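Sourdough in a cold kitchen - what's working for you?
Forum: Bread and Baking

EvieGarside
February 19, 2026
Right, I have finally cracked my winter loaf and I'm so pleased I had to come and tell someone!
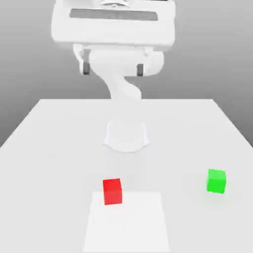 Our kitchen is freezing until June, so I've stopped trying to prove the dough in a day. I mix at teatime, fold it twice, then leave it on the side all night with a plate on top. By breakfast it's domed and full of bubbles. Best crust I've ever had - it crackled all the way through the school run!

crumbly_69
Lovely stuff Evie. How much starter are you using? Mine just sulks overnight.

EvieGarside
A big spoonful, fed at lunch. Half rye, which it loves.

Hannelore Mösli
I must disagree about the side. Overnight at room temperature gives you a sour, slack dough if the weather turns mild. Fridge for 9 hours, bake straight from cold. The scoring is so much neater too.

crumbly_69
Tried the fridge and got a brick, twice.

Hannelore Mösli
Then it went in too early! Let it puff up first.

tinloaf
Team Evie here. I do it in a tin with a bit of honey and the kids demolish it. Can't be doing with baskets, they stick.

Hannelore Mösli
Rice flour in the basket. It never sticks.

EvieGarside
Ooh, I've got rice flour! Trying the fridge tomorrow with half the dough and leaving the other half out. Will report back with crumbs.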